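Sendwood Hall

Sendwood Hall is a double-height multipurpose room in Varnden. It has served at various times as a showroom, a lecture room, a costume store and a very large corridor, and the name on the lease has usually lagged one use behind. The main floor covers 3,888 square feet, a figure that appears in every advertisement for the place and excludes the mezzanine, where people tend to end up anyway. 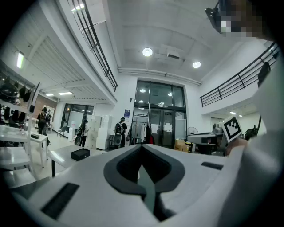 VARNDEN, November

Layout

The hall is entered through a tall glass front, with doors in its lower part. Notices are taped to the glass at reading height, and regular users walk past them with great confidence. White walls and a white ceiling make the room bright for much of the day. The mezzanine is edged with black metal railings and is popular with anyone who wants to watch work being done below.

The ceiling carries recessed lights and a projector. According to the hall's booking guide, the projector may be used by any hirer who has asked for the remote in advance. The guide doesn't say whom to ask.

Clothing rack

The best-known fixture, if a thing on a rack's footing can be called a fixture, is the clothing rack. It arrived with the showroom of Fikre, a workwear wholesaler that occupied the building for 19 months, and it stayed when Fikre left. Its official place is under the stairs. Its customary place is near the doors, where it catches coats in winter and, during rehearsals by the Zeria dance company, most of the costumes as well. White garments predominate. Attempts to introduce a system of labeled hangers lasted one season, after which the labels were found to describe a different set of clothes.

The rack is rated for 2 people to move and is normally moved by one person in a hurry.

Furniture

Hall furniture is light in color and easy to shift, and it seldom spends a whole week in one spot. The most disputed piece is a rectangular table with a white marble-patterned top and black legs. Hirers like it for displays, as it makes most things placed on it look more expensive. The booking guide asks that it be cleared at the end of each session, a request generally understood to refer to large objects. Bottles, caps and small boxes are treated as part of the table. 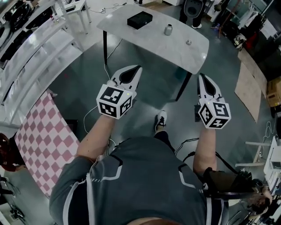

White shelving along the wall was added later to deal with whatever the tables could not hold. It filled within a month. A smaller white table was then put beyond it, and the hall's inventory lists this one as "temporary," a word it has kept through several editions.

Floor

The floor is gray concrete. It's hard on the knees, and the Zeria company brings its own mats, some of which go home again. Cables are supposed to be run along the wall. The guide devotes nearly a full page to this and includes a diagram of the approved route, drawn before the shelves were put in and now passing directly through them.

Use and hire

Seated capacity is given as 450, counting the mezzanine. The hall doesn't own that many chairs. Larger events borrow from neighboring buildings, and the varied seating has come to be regarded as house style. Bookings run by the half day, with the changeover at noon, and the outgoing hirer is expected to return the clothing rack to its place under the stairs.

See also: Mezzanine; Multipurpose room; Garment rack; Lost property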